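## 4. Evaluation of the Callis Tabletop Kit

Figure 1 gives a view from the wrist camera during the small-item task described in Section 4.2. 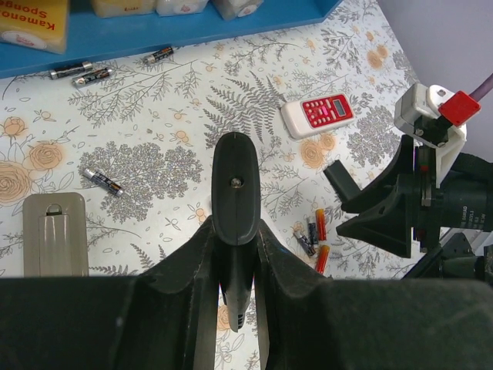
**Figure 1.** Wrist-camera view of the small-item task, with batteries, a handheld device and a plastic case on a printed cloth, and a tray of wrapped packages behind. The second gripper is visible at the right.

### 4.1 Product under review

The Callis kit is sold by Colis as a complete two-arm tabletop system. The package reviewed in this paper contained 2 arms with parallel grippers, a wrist camera for each arm, a clamp set, the controller, and a license for the Plamine recording software. Installation by the vendor is offered as a separate service and was not purchased. The kit was assembled by our own staff from the printed manual.

The review was limited to questions that a small laboratory would ask before placing an order: whether the grippers can handle ordinary household items, whether the wrist cameras give a usable view at close range, and how much operator time is needed to collect a working set of demonstrations. Payload and top speed were excluded, as the tasks considered make little demand on either.

### 4.2 Small-item task

All trials in this section were run by teleoperation. The operator was asked to pick up single items from the cloth and release them inside the tray. Item positions were changed by hand between trials, and no fixtures or markers were used to hold the items in place.

Small cylindrical batteries were included because they present several difficulties at once. They roll when touched off center, they offer little surface to the fingertips, and their metal ends reflect light. As Figure 1 shows, some lie close to the rim of the tray, where the approach of the fingers is restricted, and others lie close to one another. The larger items on the cloth call for a different grasp, and operators were free to use either arm.

A patterned cloth was selected in place of a plain mat. Kit vendors commonly demonstrate their products on a uniform surface, which makes items easy to separate from the background. The printed flowers and grey foliage used here provide a less favorable test of the camera and of any policy trained on its output.

### 4.3 Procedure

A total of 600 trials were recorded, of which 400 were assigned to training and the remainder were held back for evaluation. Each trial was allowed to run for at most 3000 control steps. A trial was counted as complete when the chosen item had been released inside the tray and both arms had returned to the rest position. Trials in which an item left the table were recorded as failures and kept in the set.

Operators received one practice session before their first recorded trial. Heiðrún Overgaard reviewed the recordings and assigned the outcome labels. Labels were entered before any training was carried out, and none was changed afterward.

### 4.4 Camera placement

The wrist camera is mounted so that the gripper itself occupies much of the lower part of the view. The near hardware is blurred at this distance, while the items on the cloth remain clear enough to tell apart. Part of the work surface is hidden behind the gripper, and in Figure 1 the lower end of the plastic case falls in this region. Operators reported that they compensated by approaching from the side or by consulting the view from the other arm.

The mount supplied with the kit has two angle settings. The steeper setting was used throughout. The shallower setting was tried during setup and was rejected, as it gave more of the room and less of the table.

### 4.5 Comparison with the Kragh system

The Kragh system, which was reviewed in an earlier section under the same procedure, ships with a single overhead camera and no wrist cameras. It avoids the loss of view near the gripper, but operators found it harder to judge the height of the fingers above flat items. For the batteries, operators preferred the Callis arrangement. For larger items no clear preference was expressed.

The two products also differ in support. Colis answered our written questions through a general help desk, and replacement fingertips had to be ordered as part of a full gripper set. Kragh lists fingertips as a separate item. Laboratories that expect heavy use should take this difference into account when they prepare a budget.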